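Home Stories Archive Submit Contact

Open Day at Wullbridge

Ruoxi Fang had booked the 3 o'clock slot because the earlier ones were full. The woman on the door gave her a sticker and told her the Tindero room was second on the left. By then the building had taken in 200 people and the carpet showed it.

Inside, a man called Illia Onyshchenko was talking to a row of parents about two arms, a red tray and a blue tray.

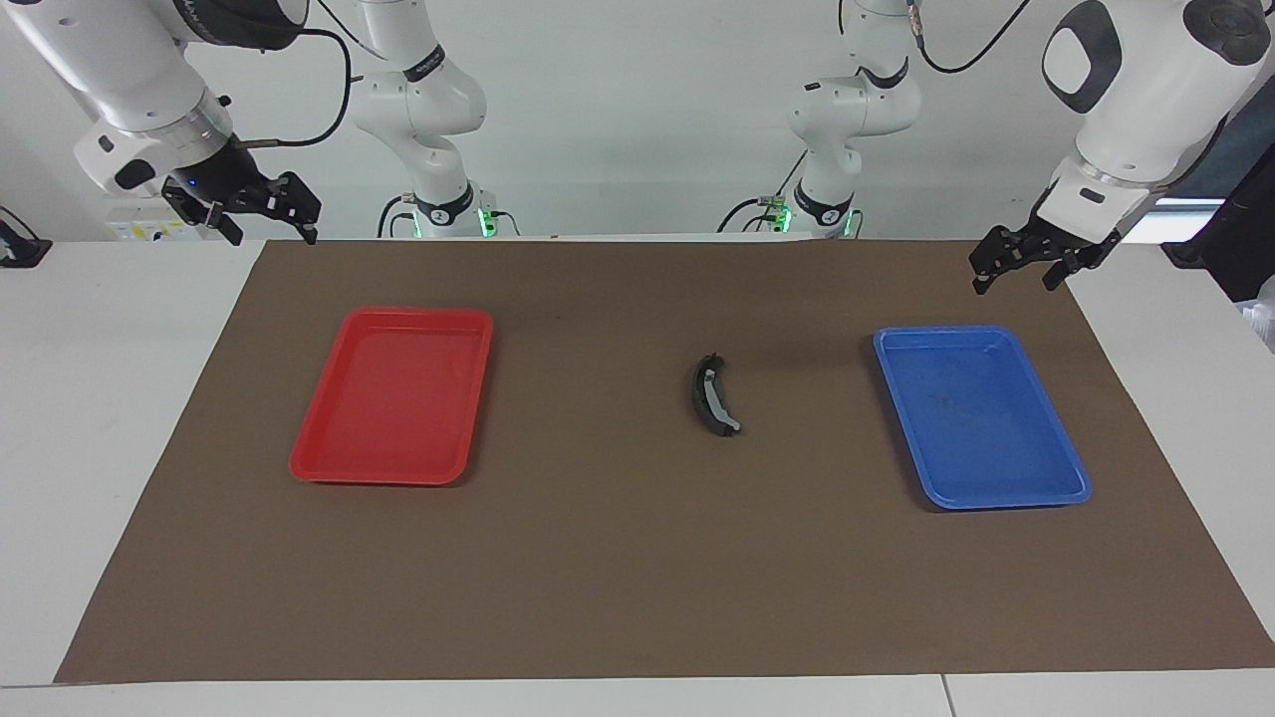
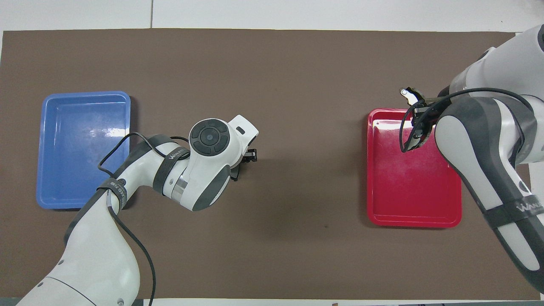 "Tindero is what we call the pair," he said. "Left and right. They share the table."

A boy asked if they ever hit each other.

"In February, twice. Any more questions?"

Ruoxi had one but kept it to herself. She had packed boxes at Akelen for eight years, on the line by the loading doors, and in the spring a letter had come saying the line was under review. She had wanted to see what a review looked like.

She stayed when the others went off to find the tea. Illia was wiping his glasses on his jumper.

"Do you work in the trade?" he asked.

"Packing. At Akelen."

He put the glasses back on. He didn't say anything cheerful, and she was glad of that.

"How do you pick up something thin?" he said. "Something lying flat. A card, say."

"Slide it to the edge. Get a thumb under."

"Without looking?"

"You don't look. You're looking at the next one."

He found a pencil and wrote it on the back of a leaflet - slide, edge, thumb - and asked her to show him. She did it with her bus pass, on the windowsill. He asked her to do it again, slower, and she found she couldn't. At the slow speed her hand didn't know the way.

"Tamiru said the same," he said. "He used to do your job."

"Where is he now?"

"Upstairs. Do you want to meet him?"

Her bus was at ten past four. She looked at the clock, then put the pass back in her coat and followed him up.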